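Where We Hang Our Mirrors: A Project Report on Looking Glasses and Daylight at Home

Hollis Kasprzak and Bláthnaid Geraghty
Interiors and Everyday Life, second-year project
Submitted 31 Mar 2020

How we came to the subject

This project began with a disagreement over a hallway. Bláthnaid had moved into an apartment in Stilley with a long, dim entry, and her mother wanted a mirror hung at the far end "to open it up." Hollis thought it belonged on the side wall next to the living room door, where it could catch a bit of the afternoon. We went back and forth over it for most of a lunch, and by the end of the lunch we had more or less written our proposal, although we didn't know it yet and our teacher, Ulla Leinonen, had to point it out to us.

Most of the advice we had grown up with on mirrors was repeated to us by relatives, and they all said it with great confidence. Put it across from a window. Never put it across from a window. Hang it at eye level (whose?). We wanted to find out what people do in their own homes, and whether they are happy with it once the mirror is up and the nail hole has been made.

What we did

We wrote to 30 households in Stilley and in the Tekeo apartments across the river, and we are grateful to every one of them for putting up with us. Each household filled out a short form on which mirrors they owned, where they hung, how they had come by them, and what they used them for. We visited four of the homes in December, at midday and again when it was getting dark, and we sat in the hallways and living rooms with a notebook and a great deal of offered tea. Between us we came home with more than 4000 words of handwritten notes, some of them quite hard to read.

We also spent a happy afternoon at Gulyás, the secondhand furniture shop behind the bus station, where Jarlath Brophy has been selling mirrors for longer than either of us has been alive. He let us carry a few of them up to the front window and back again, and told us which kinds sell and which kinds lean against the back wall for years.

What people told us

The first surprise was how few mirrors had been bought for the spot where they hung. People inherit them, or find them already screwed to the wall when they move in, or are given them as wedding presents by an aunt with firm opinions. One family had moved house twice with a mirror none of them liked, and had hung it both times, and by now they were so used to it that the youngest daughter has asked to have it when she leaves home.

Frames mattered a good deal more than we had expected. When we wrote the form we were thinking of glass and light, and we gave frames a single line at the bottom. Nearly everyone ran over the line and into the margin. People with plain walls and plain furniture were often the fondest of a fancy frame, the sort with scrolls and flourishes and something carved at the top, and white was the color they mentioned with the most affection. Jarlath says an ovals-and-curls mirror painted white will leave his shop in a week, while the same one in dark brown may sit there until somebody takes pity on it. His theory is that a white frame lets you have the fuss without the weight of it. We liked that very much and wrote it down on the spot. 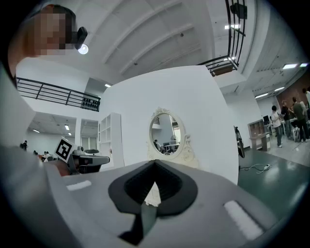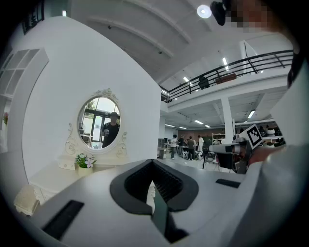
Light was harder to write about fairly. Almost everyone who had hung a mirror to brighten a room said that it had worked, but when we asked how they knew, they tended to laugh. On our December visits we tried covering the mirror with a bedsheet and sitting with it like that for a while. In one of the Tekeo homes the difference was plain to all of us, including the grandmother, who asked us to please take the sheet down again. In the other three we couldn't agree. Hollis thought the rooms felt smaller with the mirror covered, and Bláthnaid thought they felt calmer, and it may be that both of us were mostly noticing the bedsheet.

What did come through clearly was that people enjoy seeing something outdoors in their mirror. A bit of tree or sky was mentioned again and again, often by people who could have turned their heads and seen the very same tree through the window. Aoife Mac Carthaigh, who let us into her home at Tekeo, keeps her armchair with its back to the window and watches the birds in the glass over the sideboard. She has tried the chair the other way around and says the birds are better this way.

A word on height

We asked every household to measure from the floor to the middle of the glass, and we had hoped to present a chart. We have left the chart out. Several people measured to the bottom of the frame, one measured from the top of a radiator, and one very kindly sent us the height of the person who uses the mirror. That was our fault, as the form should have had a little drawing on it. The next group to try this is welcome to our form, with the drawing added.

What we would do differently

We would go in summer as well as winter. A December noon in Stilley is a modest sort of thing, and a mirror can't pass along light that isn't coming in to begin with. We would also borrow a proper light meter. We had meant to use the one in the Loseo room at school, but we left it too late to book and another group had it for the whole month.

We would give frames their own page on the form, and we would ask about the mirrors people have taken down. Three households brought this up without being asked, and the stories were some of the best we heard. There is one in our notes about a closet door mirror and a very jealous cat that we have tried several times to fit into this report.

Thanks

Our thanks to Ulla for reading two drafts, to Jarlath for the use of his front window, and to Aoife and all the families who filled out the form. Bláthnaid's mirror is on the side wall for now. Her mother is visiting after exams and has said she will bring her own hammer.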